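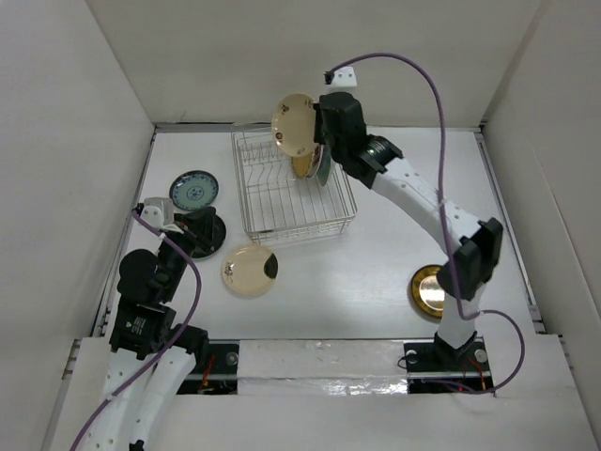
Pesville Tableware Glaze Records

Version notes and field guide for the Pesville glaze and ware table

Summary

The table holds one row per ware type recorded from household and canteen tableware in Pesville. It covers form, body, glaze finish, decoration and visible wear. It was compiled for people who catalog everyday ceramics and need a consistent set of terms. It is not a price guide and carries no valuations.

Current release: 2022-06-01
Maintainer: Romana Šimek
Format: UTF-8 text, comma separated, one header row
Rows: 421
Columns: 14

Files

wares.csv is the main table.
terms.csv lists the controlled vocabulary for the finish, motif and wear columns.
makers.csv maps maker codes to names. Ware without a legible mark has the code UNK.
changes.txt records edits by release.

Source material

Records come from two places. The larger part was taken from the Idahosa collection, a private holding of plates, bowls and serving dishes bought at house clearances. The rest was entered from the stock sheets of Prorngate, a canteen supplier that closed its Pesville warehouse and passed on its paper files. The sheets give form, diameter and finish but rarely describe decoration, so 199 rows have an empty motif field. Empty means not recorded. Plain ware is entered as "none".

Main columns

id: integer, stable between releases. Numbers of deleted rows are not reused.
form: plate, side plate, soup plate, bowl, saucer, platter, other.
diameter_mm: measured rim to rim at the widest point. Oval ware uses the long axis, and the short axis goes in diameter2_mm.
body: earthenware, stoneware, porcelain, bone china, unknown.
ground: color of the undecorated surface, such as white, cream, gray or buff.
finish: gloss, satin, matte, mixed.
motif: floral, geometric, band, scenic, lettering, none, or empty.
motif_place: rim, well, full, back.
method: transfer, hand painted, stamped, molded, unknown.
wear: 0 to 4, see below.
maker: code from makers.csv.
source: ID or PR.

Wear scale

0 No marks under raking light.
1 Light utensil marks in the well.
2 Marks in the well and some loss of gloss.
3 Loss of decoration or crazing over part of the surface.
4 Chips, cracks or staining under the glaze.

Wear is graded on the worst area of the piece. Where several pieces of one type were available, the grade is for the piece in the best condition. This biases the column toward low values, and it should not be used to estimate service life.

Known problems

The boundary between white and cream was drawn differently in the two sources. PR rows follow the supplier's sheet names, which use "ivory" for both. All "ivory" entries were converted to cream in the March revision.

Body is a visual judgment in ID rows. No piece was broken or tested. Treat porcelain and bone china as one class if the difference matters to your work.

There are 31 rows with a diameter that was converted from inches and then rounded. They are flagged with R in the notes column.

Method is unreliable for small rim motifs. Stamped and transfer work can look the same at that size, and early entries default to transfer.

Loading

Read id as an integer and all code columns as text. Some spreadsheet programs convert maker codes such as 03E1 to numbers. The Puladix import template sets the column types and can be used as is.

Corrections

Send the id, the column name, the proposed value and the basis for the change. Corrections from a piece in hand take priority over those from a catalog. Batches of more than 100 rows should be sent as a separate file with the same header.

Terms of use

Free to copy and adapt with credit to the maintainer. Please state the release used.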